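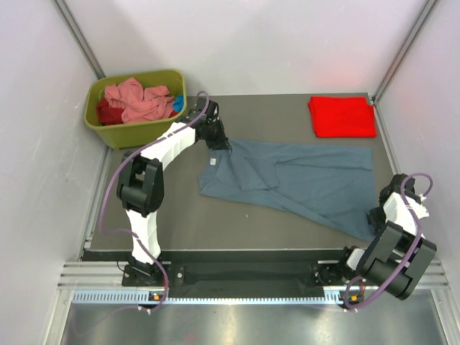 The two-arm folding cell with a blue-grey garment on the work surface.

Wolach Laundry, equipment meeting, 11/18/23
Notes by Rafia Jafri

Present: me, Mohsin Baloch, both shift leads, and most of the folding crew (who came for the muffins, and fair enough).

1. Last time's leftovers

The steam press has its new hose. We still haven't settled who gets the spare trolley, and I'm not putting it in the minutes a third time, so please sort it out among yourselves. The lint traps are fine.

2. The Grendusis offer

Most of the meeting went on this one. Stundov have offered us their Grendusis folding cell on a trial rental, and I'd promised everyone a proper look at the terms before we say yes or no. I've been through the offer twice with a highlighter, so bear with me!

What we'd be getting: one enclosed cell with a pair of arms over a flat work surface, delivered and set up by Stundov. The rental is $196 a week, with a $600 deposit that comes back to us if the cell does. The trial runs 14 weeks and we can pull out at the end without a penalty. If we keep it, the weekly rate stays put until the following February, and after that they can change it. I don't love that last part and said so.

Mohsin asked whether the deposit covers damage. The offer says "ordinary wear" is on them and everything else is on us, but it doesn't say what ordinary wear is. Gripper tips and the white covers on the arms both seem like things that would get grubby or scuffed in a place like ours, so I want those two named in writing.

We had a good long talk about what we'd give it to do. My own thinking is the everyday clothing from the wash-and-fold bags, one piece at a time, while the crew gets on with sheets and anything fussy. The morning lead would sooner try it on towels first, being square and forgiving. I'm coming around to that, although towels are the one thing we already get through quickly.
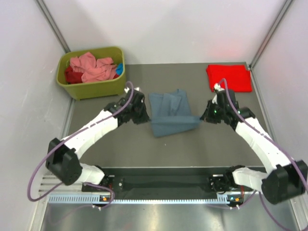

Mohsin wasn't sold. He said he could live with a slow machine, but he wanted to know who'd be standing beside it when a sleeve went the wrong way, and whether that person still counted as being on the folding table. Two of the crew said "hear, hear" and one of them was only partly joking.

I think he's right that the offer is thin on this. Stundov say one trained person can look after the cell along with other work, and they'd train two of us at no charge. They don't say how much other work. I've asked for a number, and I'd like it for mixed bags like ours, with the odd hoodie and the baby clothes and all the rest of it.

Somebody wondered about jobs. I'll write down exactly what I said so there's no muddle later: no hours get cut during the trial, and if we wanted to change anything afterwards it would come back to this meeting first.

3. The other quote

Akolgo sent a quote too, for a service and not a machine. They'd collect our clean loads, fold them at their own place and bring them back the next day. It works out at 67 cents a piece. For small weeks that's pretty tempting, but our regulars like same-day and I can't see how we'd keep that going with a van in the middle of it. The afternoon lead liked it better than I did and asked that we keep the quote on file, so we are.
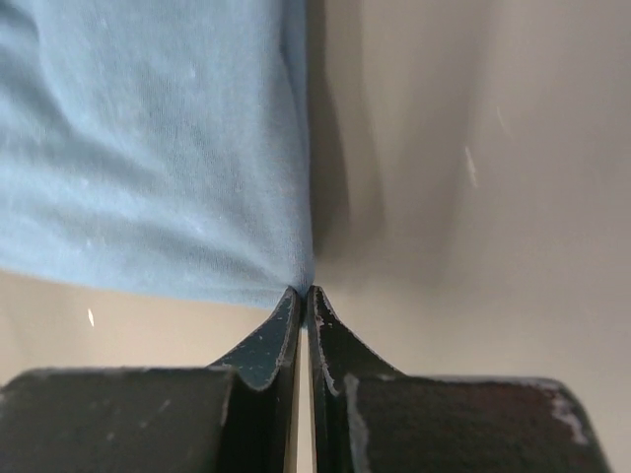 Gripper tips closed on a pinched corner of light blue cloth.

4. Handling and fabrics

Question from the floor about delicate stuff. The grip is at the fingertips, so I'd want to know how it treats fine knits, loose threads and anything with beading before a customer's good cardigan goes anywhere near it. Mohsin will put together a bag of our own worn-out staff shirts and unclaimed odds and ends for Stundov to run. If they won't run our bag, that tells me something too.

5. What we agreed

No signing yet. I'll write to Stundov about the wear clause, the staffing number and the February rate. Mohsin does the test bag. The shift leads will measure the corner by the back sink, with the door open and with it shut, and check what's on that circuit before we plug in anything new.

We'll vote once the answers are in. Whoever has my good highlighter, please leave it at the front counter.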